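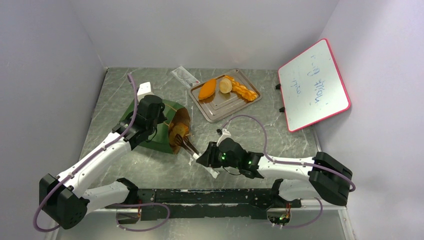 Stop sending me paperless billing. I mean it. Every company I deal with has decided the paper bill is a crime against trees and I should be grateful to log in.

My water bill used to come in an envelope. I opened it, stuck it to the fridge, paid it. Took 2 minutes. Now I get an email saying a document is ready. Not the document. A message about the document. Then a password, then a code to my phone, then a page asking do I want to rate the app.

In January I missed a payment to Trinder because the notice went to spam. Late fee, 11 dollars. Called to complain. On hold nearly 60 minutes, and the woman who finaly picked up was perfectly nice and told me I could have paper back for a monthly charge. A charge. For the bill. So they can ask me for money.

And it's worse for other people. My neighbor Bakari Ondieki is a sharp man, kept books his whole working life, doesn't own a smartphone and doesn't want one. Why should he? He drives to the library to see what he owes for gas. Then he prints it. On paper!

I know the answer I'll get. Postage costs money, younger customers like it, and so on. Fine. Let them have it. I like it for the bank, mostly. But make it a choice, a real one - no fee, no box already ticked for me, no switching me over becuase I once bought something online.

A bill is somebody asking you for money. They can put it where you'll see it. Mine goes on the fridge, left side, under the pizza magnet.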